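Section 4: Setting Up Your Gedico Canister Vacuum

Welcome to the fun part! By the end of this section your Gedico will be together, plugged in and ready for its first room. You won't need any tools. Set aside a quiet half hour the first time, mostly so you can play with the floor settings.

If you bought the Gedico Pascual (the smaller model with the fabric handle strap), everything in this section applies to you too, except where a step says otherwise.

4.1 Before you start

Keep the carton until you have run the vacuum at least once. The cardboard insert in the lid hides a small pocket with the spare filter in it, and plenty of people throw it out with the packing. Check there first if your filter seems to be missing.

Find the rating label on the underside of the canister and copy the serial number onto the inside cover of this manual. You'll want it if you ever order parts, and it's much easier to read now than it will be after a few years of rolling across your floors.

CAUTION: Do not plug in the vacuum until you reach step 9.

4.2 Putting it together

1. Stand the canister on its wheels on a hard, level floor.

2. Press the lid release and open the lid all the way until it stays up by itself.

3. Slide the dust bag collar down into the green guides. Push until the collar sits flat against the back wall. The lid will not close over a bag that is only halfway in, so if you meet resistance in step 5, come back here.

4. Check that the motor filter is seated behind the bag. It ships installed, but it can work loose on the road. The foam side faces the bag.

5. Close the lid and press down on the front edge until it clicks.

6. Push the hose end into the round port on the lid, lining up the two arrows. Turn it clockwise until it stops.

7. Slide the metal tube into the handle end of the hose. Set the length so that your elbow is slightly bent when the floor head is flat on the ground. Tall folks, rejoice – this tube goes longer than the one on our older models, and your back will feel the difference!

8. Step the tube down onto the floor head until the latch catches.

9. Pull out the cord to the yellow mark and plug it in. Never pull past the red mark.

NOTE: On the Pascual, the hose port is on the front of the canister and has no arrows. Push straight in until both side tabs snap.

4.3 Getting the hose to behave

A new hose has a memory. It has spent weeks coiled in a box, and for the first few days it will want to go back to that shape. Lay it out across the floor overnight with nothing attached and it will relax a lot.

If it still twists while you work, let the handle turn in your hand. The swivel at the handle end spins freely in both directions, and the hose will sort itself out if you give it room. Gripping hard and forcing it straight only moves the twist down toward the canister.

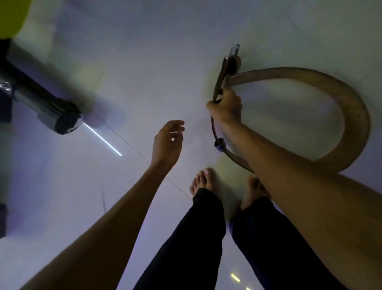
Storage makes a big difference as well. Hang the hose in a wide loop over a rounded hook or a thick peg, never over a nail. A tight bend in the same spot day after day will weaken the wall of the hose, and that's where splits begin. Keep it away from heaters and out of direct sun. A garage is fine for most of the year, but in December a cold hose gets stiff, so bring it indoors for a while before you use it.

CAUTION: Do not lift or carry the canister by the hose. Use the handle on top.

4.4 First run

1. Turn the power dial to its lowest setting.

2. Press the foot switch once. The motor starts softly and climbs to speed. You may notice a faint "new" smell during the first few rooms. It fades with use.

3. Set the floor head. Brush down for tile, wood and vinyl. Brush up for carpet and rugs.

4. Go slowly. One slow pass picks up more than several quick ones, and you'll be amazed at what comes out of a rug you thought was clean.

5. Turn up the power only if you need it. Medium is plenty for hard floors. Save the top setting for thick carpet and car mats.

At full power the motor draws 1000 watts, so avoid sharing the outlet with a space heater or an iron.

NOTE: If the floor head grabs a small rug and won't let go, open the slider on the handle. This lets in a little extra air and loosens the grip right away. Our test lead, Analyn Macaraeg, does whole apartments full of throw rugs with the slider half open and swears by it.

4.5 If something isn't right

Weak suction. Check the bag first, then the filter, then the hose. To test the hose, take it off the canister, hold one end up to a light and look through the other. If you can't see light when it's held straight, something is stuck. Use a broom handle with the rounded end first and push gently. Don't use wire, which can go right through the wall.

Whistling. Usually the tube isn't all the way into the handle. Pull it out and push it in again with a small twist.

Motor stops on its own. The heat cutoff has done its job. Unplug the vacuum, clear any blockage, change the bag if it's full and leave everything alone for an hour.

Cord won't rewind. Pull out an arm's length and press the button again. Guide the plug in with your hand so it doesn't whip.

4.6 Bags, filters and extras

Use Sesov paper bags or the Ruledari washable bag. Both fit the green guides. The Ruledari takes longer to empty, and you should do that outdoors with the wind behind you, but it's a great choice if you vacuum often. Let it dry completely after washing, a full day at least.

Change the motor filter with every 5 bags. Write the date on the edge of the new one in pencil and you'll never have to guess.

To order a replacement hose, ask for part 142 and have your serial number ready. The Pascual hose has a different end and is ordered by model name.

Continue to Section 5 for the upholstery tool, the crevice tool and the stair head (the stair head is a treat).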